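# Visit notes: Drillar borehole and pumping station, Inddale

We went in September, arriving at the lower gate at 9.40 am. The approach from Dultcombe is single track for the last stretch and the passing places are on the left going up. Parking is on hardstanding beside the old chlorine store, now used for pipe fittings.

Rūta Butkienė runs the site and took the whole tour herself. The group was small enough to hear her over the pumps, except in the pump hall, where we wore ear defenders and she did the talking before and after.

## The source

Drillar draws from sandstone. There are 2 boreholes, one on duty and one standby, swapped monthly so that neither sits idle for long. The duty hole was drilled to 582 feet and is lined with steel through the upper drift, then left open in the rock. The standby is shallower and gives slightly harder water, enough for the operators to see it on the conductivity trace when they change over.

Both headworks are in raised brick chambers with lockable covers. The raising was done after a wet winter in which surface water stood against the old covers. Nothing got in, but the inspector did not like it, and the chambers were built up by the next summer. The brickwork is a poor match for the main building and Rūta is still annoyed by it.

Level in the duty hole is read by a pressure transducer and checked by hand with a dip tape. Lavanya Krishnan asked how often the two disagree. The answer was a few centimetres most months, always in the same direction, put down to stretch in the tape. The drawdown curve on the wall of the control room was flatter than I expected from a hole of that age.

## Pump hall

The hall dates from the steam period and is far too large for what is in it. The engine beds remain, capped with concrete, and the present pumps stand between them on a steel frame. They are fixed-speed boosters lifting to the service reservoir above Inddale, started and stopped on reservoir level. Variable-speed drives have been priced twice. Electricity is bought on a night tariff and the reservoir is big enough to fill overnight, so the saving was small both times.

The rising main leaves through the north wall. It is 300 mm ductile iron for the first part and older cast iron beyond the road, which is where the bursts happen. A surge vessel was added after three in one year. Mārtiņš Siliņa, who used to work on mains of this sort, thought the vessel was undersized and said so. There was a fair exchange about wave speeds that I did not write down in full. His main point was that the air charge should be logged weekly, and at Drillar it is logged quarterly.

The travelling crane is by Stankevičius and still has its original hand chain. It is tested and in use. Lifting a borehole pump is a separate job done with a hired mobile crane, through a roof hatch over each chamber. 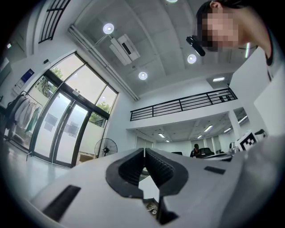
Treatment is simple. The raw water is low in iron and clear all year, so there are no filters, only ultraviolet and a small dose of hypochlorite for residual. The UV reactors are in parallel, each able to take full flow. Lamp hours are written on a whiteboard as well as recorded by the controller, and the whiteboard is the one people read. Quartz sleeves are cleaned in place by a wiper and taken out once a year for a proper wash in citric acid.

Hypochlorite comes in drums and is kept in a bunded room on the shaded side. Jiahui Gu asked about chlorate, which forms as the stock ages. They order small and often in the warm months and date each drum on arrival. The dosing pumps are duty and standby, with a calibration tube on the suction side.

## Control room and records

The control room is one desk and a panel. Alarms go to a duty phone. The list had been cut down last year, on the grounds that most of the calls at night were for faults that cleared themselves before anyone had got dressed. Low chlorine, UV failure and intruder alarms shut the station down without waiting for an operator. Restart is by hand, on site.

Toshiko Ichikawa spent most of this part with the old log books, which go back to the steam engines and record coal, strokes and rest level in one column each. The rest levels are good data. They have been typed up as far as the change to electric pumps, and the remainder are in a cupboard under the stairs, dry but unsorted.

## Practical points

- Steel toecaps are required in the pump hall. Spare pairs are kept but only in large sizes.
- The steps to the borehole chambers are steep and have a rail on one side only.
- There is no phone signal below the upper gate.
- Tea is in the old engineman's house, by the upper gate. Bring cash for the booklet.

Rūta has offered a second visit when the standby pump is next lifted, probably in spring. Names to Lavanya, please, with boot size.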